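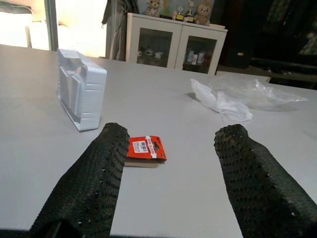
2 min read

Liam Whiteley has spent most of his working life packing and unpacking other people's goods, first at a warehouse in Follton and now as a buyer of handling equipment for Drovier. He has heard the pitch for robot helpers many times and he is not sold.

"They always show you the lift," he says. "Fingers go down, fingers come up, everybody claps. I want to see it clear a table after somebody's opened a parcel."

It is a fair test. A small orange-red packet with a barcode label is one thing. A crumpled bit of white wrapping is another, and a clear plastic bag with the table showing through it is worse again. "A child knows which of those goes in the bin," Whiteley says. "Ask the machine."

Ayane Maruyama, who works on gripping at Ichikawa, takes the complaint better than I expected. She likes bumpy, textured fingertips for small packets, but she won't claim they settle much. "Holding is the part we talk about, because we can measure it," she says. "Deciding what is rubbish is harder. Clear bags are horrible. I would not promise you a tidy living room."

Her group logged 1,269 attempts at picking up small items in October, and counted 1,079 as good. Whiteley does the sum out loud and pulls a face. "So who picks up the other lot? Me, presumably -- on my knees."

Would he have one at home? He thinks about it longer than I'd guessed he would. "If it did the table and left the shelves alone. I'm not having it near the teapots."

Maruyama, asked when that might be possible, declines to name a year.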